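Small Drawers, Big Relief – a gallery from the craft room

February 2020

Welcome, and thank you for stopping by! I've been promising these pictures to the Clultholm sewing circle for ages, and between the button tins and the bias tape it took me a good 15 evenings to get my craft room to a point where I'd let anybody look at it. I started with the smallest things and the smallest drawers, which I'd recommend to anyone – you get a little cheer out of it early on.

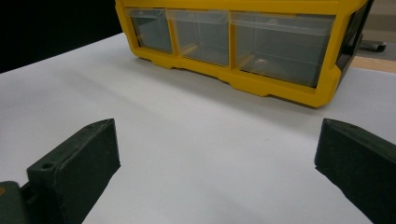

Bobbins go in the narrow drawers at my house, ribbon ends in the wide ones, and anything I can't name goes in a jam jar until I can. My neighbor in Clultholm sorts hers by color instead, and I do admire it, but I'd never keep it up past the first quilt!

More pictures to come once the fabric shelves are done (I have nine still to fold).

Bianca Tudose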